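Labels, labels, labels

I have wanted to sort out the spice drawer since we moved to Vallisthorpe, and this May I finally did it, and I am so pleased with it that I keep opening the drawer just to look. My sister has asked me to stop sending her pictures of cumin.

Some background. When we left Ustholm I packed the spices in whatever was on hand – sandwich bags, two old jam jars, an envelope (that was the bay leaves). They stayed like that for months. Every curry started with me sniffing bags. I put cinnamon in a chili once and my husband ate two bowls of it and said it was interesting, so maybe that one was a win!

The jars came first. I bought a set of square glass ones from Skenel, the little kitchen shop by the bus station, and I love them. Square jars are the best thing that ever happened to a drawer. They sit shoulder to shoulder and they don't roll when you pull the thing open too fast. I got the small size for nearly everything and one 500 ml jar for paprika, which we go through like flour in this house.

Then the labels. I had always written on masking tape with a marker, and my handwriting is fine for about a day, after which I can't tell if I wrote "coriander" or "cardamom." So this time I wanted printed-looking ones, all the same size, all in a row. I was ridiculously excited about this part.

Here's how I did it, in case you have a drawer like mine:

Wash the jars and leave them upside down overnight. Even a little damp will clump your garlic powder into a rock.

Fill everything before you label anything. I did five the other way around and then discovered I had no turmeric, so for a while I owned a beautifully labeled jar of nothing.

Put the label on the lid if your jars live in a drawer, and on the front if they live on a shelf. Mine are on the lids. I added the month on the bottom for the ground spices, too.

Wipe each lid with a bit of rubbing alcohol first. The labels on the lids I skipped were already lifting at the corners by 9 the next morning.

The changing of the roll was the only fiddly bit of the whole job, and once you have done it a couple of times it goes quickly. Clear the desk, roll your sleeves up, take your time.
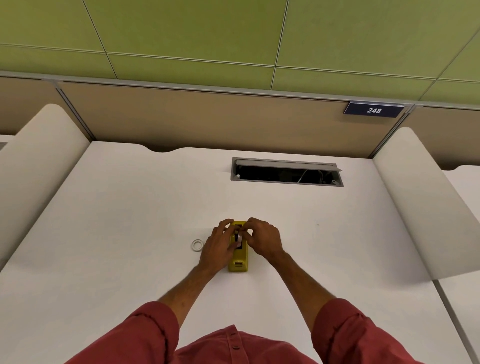 Posted by Akosua Alhassan in Home & Kitchen
May | 7 comments

Work on a pale surface if you can, by the way. Small white bits do vanish on it, I'll admit, but spilled paprika shows up right away and you can get it before it gets your shirt.

The order in the drawer took longer than the labels. I tried alphabetical and hated it, so now it goes by what I cook: everything for my grandmother's stew at the front, baking things on the left, and the ones I buy for a single recipe and never touch again (hello, juniper) at the very back. The pepper blend from Ayaaba gets the front corner all to itself. If you ever see a bag of it, grab two!

Next up is the tea shelf. I have already started a list of the names, and I still have plenty of empty jars – the tall ones, with the cork lids, which I think will be gorgeous with the hibiscus in them.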